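レンダリング時の反射ノイズが消えない

Vurau
投稿日 2025-06-23

室内シーンを間接光込みで出力すると、光沢面に白い粒が残ります。サンプル数は300、バウンス数は6です。サンプルを増やしても時間が延びるだけで粒はほぼ減りません。卓上のカットが特に目立ちます。設定のどこを見直すべきでしょうか。
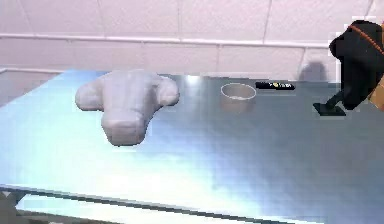
カテゴリ：レンダリング ＞ ノイズ・品質

Skeslow
サンプル数より先に間接光のクランプ値を確認してください。0(無効)なら2程度に下げると孤立した白点はほぼ消えます。副作用として反射のハイライトがやや暗くなります。粗さが完全に0の材質は、わずかに値を持たせた方が収束は速いです。また、開口部越しに隣室の光を拾う構図では、開口部にポータルライトを置くと探索効率が上がります。 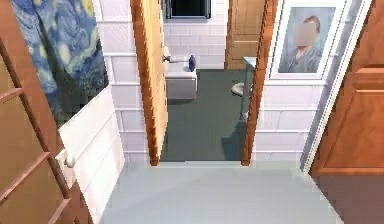 438字・1分未満で読めます
補足です。デノイザーを使う場合はアルベドと法線のパスも渡してください。カラーのみだと布の柄や扉の框が潰れます。

Oyelaran
自分はサンプル数を倍にしたら直りました。バージョンは昨年11月のものです。

Groltgate
上の方法は時間がかかるだけです。マットな材質が中心のカットは低いサンプル数で足りるので、カットごとに設定を分けるべきです。 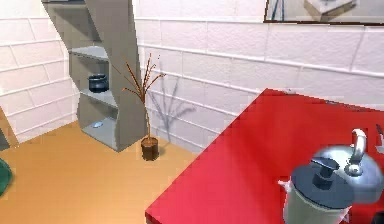 灰色の棚と鉢植え
適応サンプリングを有効にし、しきい値で打ち切る方法もあります。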